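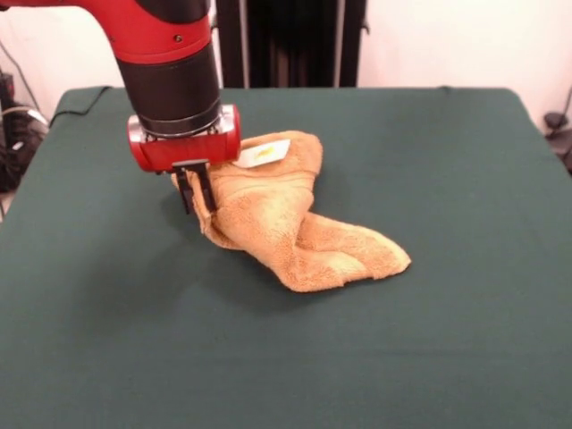
Figure 1. Arm holding one edge of the towel, Trelley lab.

Home | Projects | Reports | Visits | Contact

Report 4: Visit to the Trelley open day
July — by Mostafa Ouali, Arncombe group

Our group went to the open day to see how a robot arm handles cloth. In class we had only worked with blocks and cups, which keep their shape when you pick them up. The demonstration was run by two engineers from Bondarchuk and lasted 30 minutes, with time for questions after.

The arm has a gripper with two parallel fingers. It works over a table covered in dark green cloth, and the towel starts out crumpled. The first job is to find an edge and pinch it. In Figure 1 the fingers have an edge and that part of the towel is raised a little, while the rest sags onto the table. The engineers told us that picking the grasp point is the slow part — the arm motion is planned quickly once the point is chosen.

They use a program called Grino to log each attempt. The log had 1226 entries on the day we visited. We asked if we could have a copy for our statistics unit and were told to write in.

Tomorrow's group should ask about the care label. Ours sticks out near the gripper in the figure, and we did not find out if the software treats a label as part of the edge. We also forgot to ask how hard the fingers close.

For the next stage we plan to try up to 4 grasp points on a dish cloth with the school arm and write down which ones hold. The method section is due before the break.

Contact the Arncombe projects page | Copyright Arncombe student reports | Back to top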